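Notes for the Varnton talk, 17th January. Speaker: Xiaoqing Tang. 15 slides, questions at the end. Take the handheld clicker, the laptop one sticks.

## Slide 1: Opening

- Say who I am and which team. One line, then move on.
- The talk is a review of the Stergate gripper kit. We bought it at list price. Brander sells it and had no say in the slides.
- Ask who in the room already runs a two-finger gripper. Adjust the next two slides to the answer.

## Slides 2-3: What we wanted

- We pick and place light, odd-shaped items. Most are soft or slightly soft.
- The old Shao gripper was fine on boxes. It marked soft items and we spent too long changing fingers between jobs.
- We wanted pads that could be swapped at the bench, a force setting that stays where you put it, and a view of the fingers from the wrist.
- Budget was fixed in December. I won't give the total, but will say the kit came in under it.

## Slides 4-6: Setup

- Show the parts list. Don't read it out.
- Mounting took one morning. The adapter plate fit our arm without drilling.
- The printed manual has the cable order wrong on page 12. The PDF on the Brander site is correct. People will want to write this down, so pause.
- Calibration is a wizard with 7 screens. Two of them ask for the same value. Enter it both times.
- The force limit goes back to default after a firmware update. We lost an afternoon to that. Support answered the next day and confirmed it.

## Slides 7-9: Test results

- We ran 132 picks over the trial, split across hard, soft, and flexible items.
- Hard items: no complaints. Same as the old gripper.
- Soft items: better than the old one at low force. At the default force it still squeezes too much, so turn it down before the first run.
- Flexible items: mixed. Bags and cloth slip if only one layer is caught. I would not buy the kit for that work alone.
- If somebody asks about cycle time, say we didn't measure it properly and have no number to share.

## Slides 10-11: Pads and fingers

- Pads come in two grades. We used the softer grade for nearly everything.
- Clean them with a damp cloth. The alcohol wipes we had on the shelf made them tacky.
- Spare pads are sold in packs only. Price is on the handout.

## Slide 12: The wrist view

- Leave this one up for a minute and let people look.
- Point out the green pads on either side of the peach-colored piece. Both contact areas are in view during a hold.
- Then point at the white cylinder. From this angle the held piece overlaps it. You can't judge the distance between them from this view alone, so we pair it with a fixed side camera.
- Mention that the linkage takes up a good part of the lower picture. Plan your crop around it if you feed the video to software.
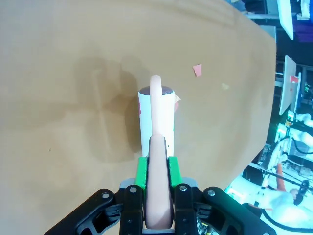

## Slide 13: Cost and support

- Kit, spare pads, and one year of support are separate lines on the quote. Ask for all three at once.
- Support is by email. Replies were polite and usually came within a day. One took almost 12 days, over the holidays.
- The warranty covers the linkage and motor. It does not cover pads or cables.

## Slide 14: Would we buy it again

- Yes, for soft items picked one at a time.
- No, for bags and cloth.
- For boxes, keep what you have.
- We are keeping ours on the bench arm and have asked Brander for a quote on a second one.

## Slide 15: Questions

- Leave the contact details on screen.
- Handouts are on the table by the door. The settings file is available by email, just ask me.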